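About us

Gason Tables and Benches

Gason is a small furniture workshop. We make tables, and sometimes the benches that belong with them. Almost all of our tables have a pale top with a clear wood grain, because this is what our customers ask for and also what we like ourselves. We make them for kitchens, for school rooms, for offices and for community halls.

The workshop was opened by Georges Mahasneh and Naomi Kioko. Georges had worked for many years as a joiner in hotels and shops, always on things which were covered with paint at the end. Naomi was keeping the accounts for a timber yard, and she knew which boards came back as complaints and why. They rented one half of a shed behind the Benkirane tile warehouse and they bought a used panel saw, which is still with us. After two winters we took the other half of the shed also.

Now we are five people. Georges cuts and glues. Naomi does the orders, the quotes and the telephone. Bakari Makokha does the sanding and the finishing, and he decides when a top is ready to leave. Wafula Rweyemamu drives the van, puts the tables together in your home or school, and takes away the old one if you wish. Sharon Muriithi came to us in September to learn the trade, and she already makes most of our bench legs.

What we make

The kitchen table is our oldest model. It is 200 centimetres long in the usual size, and we can make it shorter without extra charge. The corners are a little rounded. The legs come off with four bolts each, so the table can go up a narrow stair or into a lift.

The Flitinus is our school and office table. It has a plain rectangular top and straight legs, and two of them put together make a square. Teachers told us that the first ones were too heavy to move between lessons, so we changed the frame under the top. It is still not a light table, but two adults can carry it across a room without trouble.

The Godex is a work table for people who sew, draw, repair things or do any job with their hands. It is higher than the others. You can choose the height when you order, and please measure with the shoes you normally wear at work. We had one customer who measured in socks and afterwards we had to make new legs.

We do not make chairs. We are often asked, and we have tried, and the chairs were not good enough.

The tops

Most of the questions we receive are about the tops, so I will write a little more about them.

A pale top shows its grain quietly. In a showroom with strong light you may not notice it much, and then at home in the morning the lines come out. Flat-sawn wood has long arches in the pattern, like the shape of a tall narrow hill. Quarter-sawn wood has straight lines, close together. Some people want only straight lines and some people want only arches. If you have a strong wish, tell Naomi when you order and we will look for it, but we cannot promise that your table will be the same as the one you saw on our floor. Two tops can be made in the same week and be quite different.

The colour is also not one colour. There is beige in it, there is cream, and in some tops a weak pink. Near a window one end will look almost white and the other end more grey, and on a cloudy day this difference goes away. Before you decide, we can post you a small sample. Please put it on the table you have now, in the same room, and look at it in the morning and in the evening.

We work with solid wood and also with veneer. Some visitors lower their voice when they say the word veneer, as if it was something to be ashamed of. For a school or a meeting room we often recommend it. A wide veneered top stays flat when the heating is on, and it costs less. Solid wood can be sanded many times, and a veneered top only lightly and with much care, so for a family kitchen we usually recommend solid. Naomi will write on your quote which one it is.

Bakari checks every top by hand before it goes to the van. He goes with the grain first and then across it, and after this he looks along the surface with a lamp held low at the side. A scratch across the grain is easy to see this way. When he finds one he sands that area again and puts a new coat, and the customer waits one more day. We are sorry for the day, but we do not change this rule.

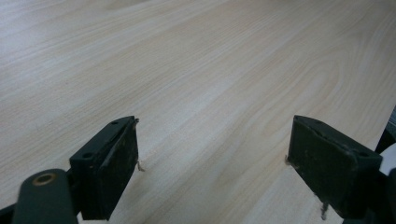

The grain direction is something we talk about with you if the table is for an unusual place. On a long table the lines normally go along the length. For a small square table it can go either way, and it is nice to have the lines running towards the window. Wafula will turn the table for you on the day of delivery until you are happy with it. After that it is your turn to lift.

Care of your table

Wipe the top with a soft cloth, a little damp, and then with a dry one. Wipe along the grain. Please do not use the green side of the kitchen sponge. Water rings on a solid top can often be taken out, so call us before you try anything from the internet – we have seen toothpaste, mayonnaise and ashes, and the repair was bigger than the ring.

If the bolts become loose after the first winter, tighten them with the key which is taped under the top. If the key is lost we send another one free.

Visiting us

The workshop is open for visitors on Wednesday afternoon from 2 o'clock. On other days the machines are running, and it is better to telephone before you come. You will find us at unit 13, at the back of the yard. Go past the Benkirane loading door and keep to the left side, because their forklift uses the right.

You are welcome to bring a drawing, a chair which must fit under the table, or only the measurements of the room. Children are welcome in the front part. There is a table there which they can draw on, and it has been sanded so many times that it is now thinner than the others.

For post, please write to Gason, PO Box 3720, and put Naomi's name on the envelope.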